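Giving up the car, nine months on

29 Jun 2026

We sold the car last September. It had failed its test again and the garage in Tresov wanted 374 for the work, on top of what we had already paid in the spring. The insurance was due the same month. We took what we could get for it and have not replaced it.

Sosness is not a bad place to be without one. The bus to Tresov stops at the end of our road and the station is a walk of two miles, flat most of the way. What has changed is how far ahead I have to think. The last bus back leaves before the cinema lets out, so we go to the early showing or stay at home. Visiting my sister means two trains and a wait at Bratusier, where the café shuts at five and the waiting room shuts with it.

The winter was harder than I expected. I bought a proper waterproof coat in the second week and should have done it in the first. The bus was late or missing on five mornings in January, and I was late for work on two of them. My manager was fine about it, but I now catch the one before.

Shopping took the longest to sort out. We used to do one big trip a fortnight. Now I go to Jaiswal on the way home and buy what I can carry, which means less in the freezer and less thrown away. Heavy things such as potatoes and cat litter are delivered once a month. I keep a folded tote bag in my coat pocket, and another at work for the days I forget.

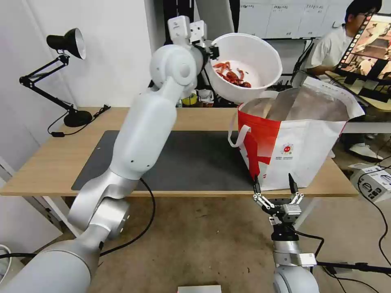 Crayfish and the red and white tote bag.

I do miss the car for the tip, and for the coast in good weather. We hired one for a weekend in May and it was easy enough, though the desk is only open in the mornings. We will probably do it again in September.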